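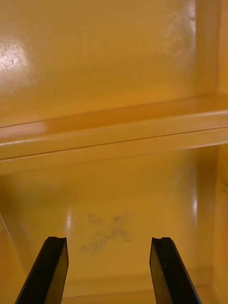 4. Control by Knob and Control by Screen

4.1 Arrangement of the trials

The trials compared two ways of operating the same transceiver over a local network. The first was the Tindik, a desk console with one large tuning knob, two smaller knobs and a row of push buttons. The second was Kun, a program for an ordinary computer, in which all the functions are reached with a mouse and keyboard. Both send the same commands to the radio. A change of frequency made with the Tindik is, at the radio side, the same message as a change made with Kun, so any difference in the results must come from the operator side or from the timing of the messages.

The transceiver stood in the station building at Brongate and was connected to a wire antenna for the 40-meter band. The operators sat in a classroom in Kustuveck, in the same wired network, and heard the receiver through closed headphones. No operator could see the radio. We took 30 licensed operators, all of whom had used a transceiver with a conventional front panel before, and fewer than half of whom had used a computer to control one. Each operator worked one session with the Tindik and one with Kun, in an order that was drawn by lot. A session lasted 30 minutes, and there was a pause between the two in which the operator left the room.

The room lighting was kept the same for all sessions. We mention it for a practical reason. A glossy finish gives strong bright reflections, as on the yellow cabinet interior in Figure 4, and a printed label on a surface of this kind can be difficult to read from some directions. The front of the Tindik is matt and the computer monitor has a matt screen also, and we think that neither had an advantage in this respect.

4.2 Tasks

In every session the operator received the same kinds of tasks on a printed sheet. The first kind was to find a weak Morse signal in a given part of the band and to center it in a narrow filter. The second kind was to move between two frequencies, listen on both, and write down the call sign heard on each. The third kind was to reduce an interfering carrier, by the notch filter or by shifting the passband, whichever the operator preferred. The test signals were produced by a small generator coupled to the antenna line, so that the level did not depend on propagation. The real band noise stayed present, and we did not try to remove it. In our opinion a silent background would have made the tasks too easy and also unlike real operation.

The sheets existed in two versions with different frequencies and call signs. One version was used in the first session and the other in the second, independently of which control was being used.

4.3 Recording of control actions

All commands were recorded at the network port of the radio. A turn of the knob produces a long series of small frequency steps, while one click of the mouse may produce a single large step, and for this reason a simple count of commands would not be fair. We therefore joined commands into actions. Commands of the same type belong to one action when the time between them is shorter than half a second. When the operator changes direction without such a pause, this is still one action. We tried longer and shorter limits on the February recordings and the order of the results did not change, although the totals did.

With this rule the complete record holds 2866 tuning actions. Of these, 1275 were made with the Tindik and 1591 with Kun. Actions that concern volume, filter width or notch are not in these totals and are treated in Section 4.5.

4.4 Tuning

The operators needed fewer tuning actions with the console to complete the same sheet. The single actions were longer, however. With the knob, a typical search was one slow continuous movement through the whole segment, followed by a short correction backward and a second, smaller one forward. With the program the same search was broken into many pieces: a click near a trace in the spectrum display, some steps with the mouse wheel, a new click. Several operators clicked on a trace, listened for a moment and left it again, which adds actions but does not cost much time.

This difference depends on the task. For the weak Morse signal the knob was clearly preferred, and most operators found the signal by ear before they looked at any display. For the task with two frequencies there was no clear preference. Here Kun permits typing the frequency directly on the keyboard, and those operators who discovered this early in the session used it almost all the time. The Tindik has a button that exchanges two stored frequencies, but it must be held down first to store the present one. The short introduction given to all operators included this point, and still it was the most common question during the sessions.

Overshoot was examined separately. We call it overshoot when the operator passes the target by more than the width of the selected filter and then returns. With the Tindik it occurred mainly at fast rotation, because the console increases the step size when the knob is turned quickly. Some operators liked this behavior and others switched it off in the menu. We allowed both, which was perhaps a mistake, as the two groups can not be separated well afterwards: the menu setting is stored in the console and is not sent to the radio. With Kun the overshoot was connected to the mouse wheel, and it was more frequent when the spectrum display was set to a wide span.

4.5 Filter and notch

For the third kind of task the results are less regular. On the Tindik the two small knobs control the lower and upper edge of the passband, and an operator can move both at the same time with one hand on each. Hardly anybody did so. The usual method was to move one edge, listen, and then move the other. In Kun the edges are pulled with the mouse inside the spectrum display, where the interfering carrier is visible as a line, and the operator sees directly whether the carrier is inside or outside of the passband. The operators who said that they trust their eyes more than their ears finished this task faster with the program.

The notch filter was used less than we expected. In both controls it is one level deeper than the passband – in a second menu page on the Tindik and in a side panel in Kun – and many operators solved the task without it. We can not say from our data if they did not remember it or did not want it.

4.6 Delay between control and sound

A remote radio always answers later than a local one. The audio is collected in packets, sent through the network and stored for a short time in a buffer before it is played, so that the operator hears the result of a knob movement after the movement was made. In the first tests before the trials, the buffer was set to the value recommended for wireless connections. Operators complained that the tuning felt soft, and they turned back and forth around the signal without settling. We then shortened the buffer to the smallest value that gave no interruptions in our wired network, and this value was kept for all sessions.

The delay is identical for both controls, but its effect on the operator is not. With a knob the hand is in continuous motion and the sound follows behind it, so the hand has already moved on when the right tone is heard. With a click on the display the movement is finished at once, and the operator simply waits. Experienced operators adapted to the knob within the first few minutes by turning more slowly near the signal. It would be useful to repeat the trials with a longer delay, as it occurs on connections through the public internet.

4.7 Limits of the comparison

All operators came from clubs near Kustuveck, and most of them prefer Morse to voice. A group of voice operators or contest operators may behave in another way. The sessions were also short in comparison with an evening of normal operation, and tiredness of the hand or the eyes was not studied. Finally, the program was used with its standard window layout, and operators were asked not to change it. A regular user of Kun would arrange the panels according to his or her own habits, and the side panel with the notch filter would perhaps be open permanently. The influence of the layout is taken up again in Section 5, together with the answers from the questionnaire.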